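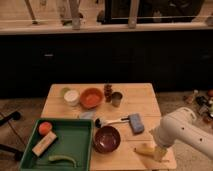
Keeping Fruit and Vegetables Longer: Frequently Asked Questions

I run this site from a small kitchen in Rornavberg, and most of the mail I get is from people who have bought something that promised to double the life of their groceries. These are the questions that keep coming back. I don't sell anything and I don't get free samples, which you will probably notice from the tone.

Do those green storage bags work?

A bit, sometimes, for some things. The claim is that the bag soaks up ethylene, the gas that ripening fruit gives off. Some materials do absorb ethylene. Whether a thin bag that you open four times a day absorbs enough of it to matter is another question, and the packages I've read don't answer it. I tried the Lillico bags on lettuce next to an ordinary bag with a paper towel in it. I couldn't tell the two apart by the end of the week. The paper towel was cheaper.

What about the little discs you drop in the crisper drawer?

Same idea, same doubts. The Obi disc comes with a card that says it lasts 188 days. I would love to know how they arrived at 188. You can't tell by looking at it when it has stopped doing anything, and I had trouble telling when it started.

Should I wash berries in vinegar?

This one I came around to, partly. A quick dip in watered-down vinegar can knock back some of the mold on the surface, and then it matters very much that you rinse and dry the berries well. Put them away damp and you have undone the whole thing. I suspect a lot of the success stories are really about people drying their berries properly for the first time. If you're going to eat them by tomorrow, skip it.

Do tomatoes go in the fridge?

People get very worked up over this. My short version: unripe ones stay out, ripe ones you won't eat in a day or so can go in, and you let them warm up before you slice them. The people who say the fridge ruins every tomato are mostly talking about very good tomatoes. The February ones from my supermarket have nothing left to ruin.

Is a fruit bowl bad for fruit?

It depends what you put in it. Bananas and apples give off plenty of ethylene and will hurry along whatever is sitting next to them. Citrus doesn't care much. What does the most harm in my house is the pile. Fruit at the bottom gets bruised, nobody sees it, and it takes its neighbors down with it. Use a wide, shallow bowl, or two of them, and check underneath when you walk past.

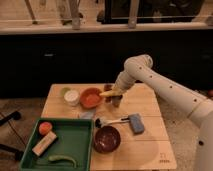

Can one bad apple really spoil the rest?

Yes, annoyingly. I wanted this to be an old saying with nothing behind it. Damaged apples give off more ethylene, and mold spreads by contact. Take the bad one out and wipe down whatever was touching it.

Are the vacuum containers worth the money?

For cheese, coffee and cut avocado, maybe. For whole vegetables I'm not convinced. The Prokorari set has a pump on the lid, and the seal on my large one let go overnight more often than it held. The booklet boasts of 891 test cycles and never says what a cycle is. A plain container with a flat lid that closes well does most of the same work.

Where should potatoes and onions go?

Somewhere dark, cool and airy. You will read everywhere that they must never be stored together. I keep them apart now, though I did it the wrong way for years and my potatoes sprouted at the same miserable speed. Light bothers me more. If a potato has gone green, cut that part off generously, and if it's green all over or tastes bitter, throw it out.

Does the crisper drawer slider do anything?

It opens or closes a vent. Closed holds moisture in, which suits leafy greens, carrots and herbs. Open lets gas and damp out, which suits apples, pears and most other fruit. On my old fridge the slider moved freely and wasn't connected to anything, so pull the drawer out and have a look at yours before you build a system on it.

A friend sent me a list of 23 hacks. Are any of them good?

I have probably seen the list. Wrapping celery in foil is fine. Standing asparagus in a little water is fine. Putting an apple in with the potatoes to stop sprouting has been argued both ways, and I'd save the apple for lunch. The copper coin in the flower vase isn't about food, and I don't believe that one either.

So what do you do at home?

I shop twice a week instead of doing one giant trip on Saturday. Smaller bags, less at the back of the drawer. Older things go to the front when the new ones come in, and anything going soft gets made into soup or sauce.

Will you test the product I bought?

If you've already bought it, test it yourself. Split one bunch of something in half, store one half your usual way, and write down what you find before you look at the box again.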